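Sliding door tracks – quick fixes

Vacuum first, always. Crevice tool, then a old toothbrush for the grooves. Grit packs into the corners and the ends, so go slow there. Then a damp rag, bit of dish soap, wipe dry.

No oil!! Grabs dust and you're back to sticking in two weeks. Dry silicone spray, light coat, run the door back and forth a few times.

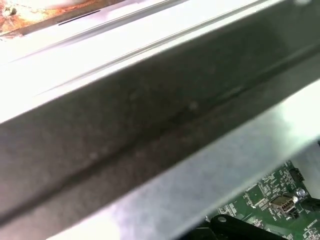
Sugeng Chin wrote in to say candle wax works just as well on an old closet door, and it doesn't smell up the room.

Still dragging? Check the rollers – flat spots, hair wound round the axle. Replace both togehter. Adjusting screw is usually low on the door edge, quarter turn at a time.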